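“翻新”两个字值多少钱

Dela Akpalu 不喜欢“翻新”这个词。我们坐下来还不到五分钟，她就把它划掉了，用圆珠笔，划在我打印好的采访提纲上。

“二手就是二手。”她说，“擦干净了还是二手。你要写，就写二手。”

她在 Grovdale 做旧台式机的拆检，干了14年。公司从倒闭的办公室、换设备的学校那里成批收机器，拆开，检测，能用的重新配好卖出去，不能用的按零件或者废料处理。网站上把这套流程叫作“全面翻新”，附带一张检测证书。我就是冲着这张证书来的：去年我给家里老人买过一台带类似证书的台式机，别家的，用到第四个月硬盘就读不出来了。证书上写着“硬盘：优”。

我把这件事讲给她听，以为她会替同行辩解几句。她没有。

“优是什么意思？”她反问我，“他们写没写通电时间？写没写重映射扇区？没写，那个优就是一个字。”

她给我看 Grovdale 自己的证书，一页纸，打印得很体面，处理器、内存、硬盘、电源各占一行，后面打钩。我问她，打钩的标准是什么。她想了一会儿，说内存要跑完一整轮测试，硬盘要做全盘读取，处理器“能亮机、不过热就算过”。电源呢？

“电源是接上负载看电压。”她说，“这个我承认，比较粗。一个用了很多年的电源，今天电压是好的，你让我保证它明年夏天也好，我保证不了。谁说能保证，你就别买谁的。”

可证书上那个钩，和硬盘那一行的钩长得一模一样。我指给她看，她点点头，说她跟公司提过，希望电源那一行改成写实测电压，不打钩。公司的答复是客户看不懂数字。

这个理由我听得太多了。卖家总说客户看不懂，于是客户永远只能看到一个钩。Dela 对此倒没有那么大火气，她觉得真正想看数字的人会自己来要，而她会给。“来要的人一年也没几个。”她补了一句。我不确定这句话是在替谁说话。

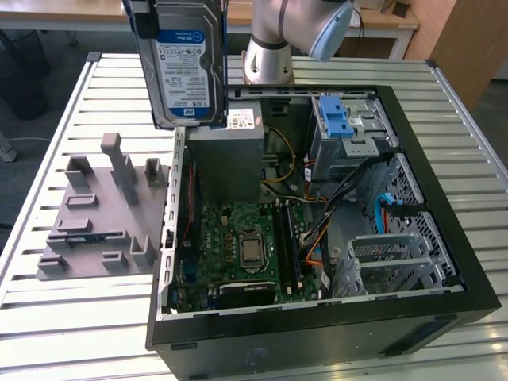 硬盘是我们谈得最久的部分，也是我最不放心的部分。Grovdale 的规矩是，主机进来先放倒、开侧盖，硬盘第一个出来，单独登记，数据没擦完之前不许装回任何一台机器。我问她为什么不插着擦，省一道手续。她说插着擦当然可以，但一台机器里装了几块盘，外面的人不一定知道，漏掉一块，事情就大了。像那块标着1.0TB的西数蓝盘，标签朝外，型号容量一眼能看清，登记时照着抄就行；麻烦的是标签磨花了的，或者前任主人自己加装、塞在角落里的。她见过一块盘用双面胶粘在机箱底板上。“那台机器的单子上写的是‘无硬盘’。”

擦除之后怎么证明擦过了？这是我准备得最充分的问题。她说软件会生成一份记录，序列号、开始时间、结束时间、校验结果都在里面，公司会存档。我问卖机器的单位会不会来查。她笑了一下，说查过，有一家叫 Warnovness 的公司，交来一批办公主机，事后要求逐台核对记录。

“他们是唯一一家真的逐台看的。”她说，“其他单位收到一个压缩包，回一封邮件说谢谢。我不认为他们打开过。”

那批记录里有6块盘没有通过擦除校验。按规定，这种盘要物理销毁，不能再流通。Dela 说销毁是她亲眼看着做的。我问有没有照片，她说有序列号和签字，没有照片。我又问签字的是谁，她说是她自己。

这里我必须写清楚我的看法：我相信她，但我不相信这个流程。一个环节如果只靠经手人签字，那么换一个人经手，它就是另一回事了。我把这话原样说给她听，她没有反驳，只说对面桌的 Lamptey 也签，两个人轮着，互相抽查。抽查多少？“没有定数。”

聊到价格时她明显松弛了一些。她认为二手台式机最大的水分不在硬盘，硬盘好歹有数据可以读，水分在那些“看上去很新”的地方。吹过灰、换过硅脂、线理得漂漂亮亮，买家打开侧板心里就舒服，愿意多付钱。可线理得再好，主板上的电容还是那些电容。

“我可以用一下午把一台机器弄得很好看。”她说，“好看和耐用，是两件事，客户经常当一件事买。”

那么 Grovdale 弄不弄好看？弄。她自己也弄。“不弄卖不动。”

她不太愿意谈同行，只在说到一款叫 Prondine 的检测软件时破了例。这款软件会给整机打一个总分，不少卖家把总分印在商品页最显眼的位置。Dela 说她试过，同一台机器，上午测和下午测，分数对不上，差得还不小。她写信去问，对方回复说总分“受环境因素影响”。此后她只用它读单项数据，总分那一栏不看。

我问她，总分不看，为什么证书上还留着软件的名字。她说那是市场部排的版。

采访前我在 Grovdale 的网页上看到一句话：每台主机“经过多达1,263项检测”。我念给她听，请她列一列。她从内存开始数，数到接口，数到风扇转速，停下来，说如果把内存测试的每一小段都算成一项，大概能凑出这个数。

“但我不会这么算。”她说，“你问我一台机器我做几项，我会说4项：盘、内存、电源、温度。别的坏了，通常开机就知道。”

那句“多达”后来我反复看了几遍。它在语法上没有任何问题，只检测一项的机器也可以放在它下面。

最后我问她自己会不会买一台二手主机。她家里用的就是，三年前从公司按员工价拿的，处理器和内存都是原来的，硬盘换成了新的。

“盘我买新的。”她说得很快，随后又补充，旧盘也能用，放放电影没有问题，只是重要的东西她不放在里面。我问这条建议会不会写进给客户的说明书，她说说明书里有一句“建议用户定期备份”，在第二页，字比较小。

我向她要了一份我家那台机器该怎么查的步骤。她在提纲背面写下来：先读通电时间，再看重映射和待处理扇区，两个数字只要有一个在涨，就赶紧把东西拷走，别等它坏。写完她看了看背面，又翻到正面，把我后来不小心又写上去的一个“翻新”也划掉了。

回家以后我照着查了那台机器里后换的硬盘。待处理扇区是零，通电时间比卖家说的长出一大截。我已经写信去问了，还没有收到答复。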